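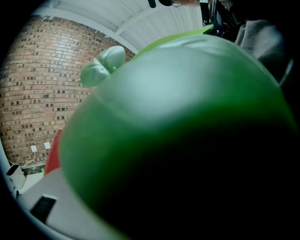
Equipment Planning Coordinator, Robotics (part-time, 30 hours a week)

Search this site Search Clear

Kesari is getting ready to buy equipment for its next round of robot handling work, and we'd love your help getting it right! We have a wish list that has grown to 9 pages, a budget that hasn't grown at all, and a team that would happily talk about grippers through lunch.

What you'd be doing:

- turning the wish list into a real purchasing plan (arms, hand-held grippers, spare fingers, mounts, cables, tables)
- getting quotes from Gruvix and Calado and comparing them line by line, shipping and service included
- keeping the parts list current. It has 1087 entries and a few are surely duplicates
- working out what we should rent for the first season and what we should own
- sitting in on Monday planning meetings, 10 a.m.

You should be comfortable with spreadsheets and with calling a supplier back when a quote looks odd. Purchasing experience in a lab, shop or school is great. You don't need to program anything, but you'll get to try the tools before we order more of them, and we want your opinion!

Anything under $400 you can approve yourself. Larger orders go through the Clornatow project lead.

Send a resume and a short note about something you once bought on a tight budget. We're hoping to have you here by November.

We use cookies to improve your visit. Accept Manage settings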